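Gallery: Comparing Gripper Fingers at Hollenstein

In April we began to compare finger shapes for our two small arms. We wanted one pair of fingers that can do many table tasks without a change of tools in between. This page collects what we have to show until now. The full results will come later, when the numbers are checked.

All trials use the same table with black cloth around it. We tried to work in the open room first, but the light from the windows changed too much during the day and the cameras gave us different colors in the morning and in the evening.

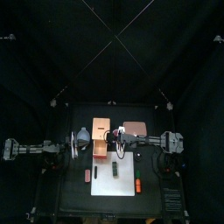
Both arms at the table, with the wooden box and its drawer open. The white fingers of the left gripper are next to the jug.

The objects stay the same for every finger type. The drawer is the hardest one, as its front gives the fingers very little to hold. The marker and the eraser are easier, but they turn in the grip if the finger pads are too smooth. We made 100 trials per finger type for the drawer and 16 for each small object. This is not many, we know, and we plan to repeat the small objects.

We compared 6 finger types in total. The Falley fingers are long and soft at the tip. The Cisinside fingers are shorter and press harder — good for the drawer, less good for the jug. One Falley pair has now done more than 2,000 closings and the pads still look fine.

The cables are our next job. We want to lead them along the links with the Gullellow clips, so that the grippers can turn further.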